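Neltum room heater, remote not responding
Status: open
Site: Brembridge guest house, Eltildale

Reported
Unit runs from the wall panel but ignores the remote. Power is 2000 watts on high, 400 on low, and both settings work by hand. Fault began in October after the breaker tripped.

Step 1. Replaced 2 batteries, both new. No change. Looked for the spare remote in the bedroom.

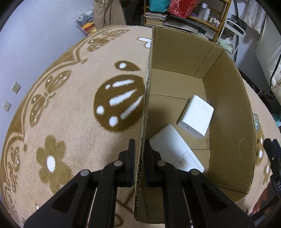 Step 2. Power reset
Switched off at the breaker for more than 2 minutes – panel came back normally, remote still dead. Pairing light does not blink.

Step 3. Went through the loose items on the carpet to check for other remotes. 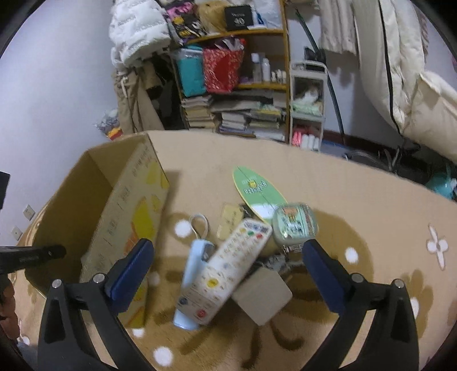
White remote and other small items on the carpet

Next
Nwachukwu parts desk to send a receiver board. Leave heater on low until then.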